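Tenor wanted, Brenden Community Choir

We have 15 altos, nine sopranos and one tenor, Kevin Quispe, who would like to take a vacation someday. You needn't read music. Several of us have been faking it since the Griseck concert.

Rehearsals start at 7 p.m. in the Heitmann Room and end when the custodian flicks the lights.

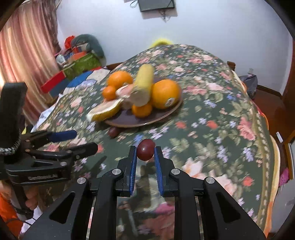 There's no pay, but there are snacks. To try out, call Jae-in Yoo before April and hum something.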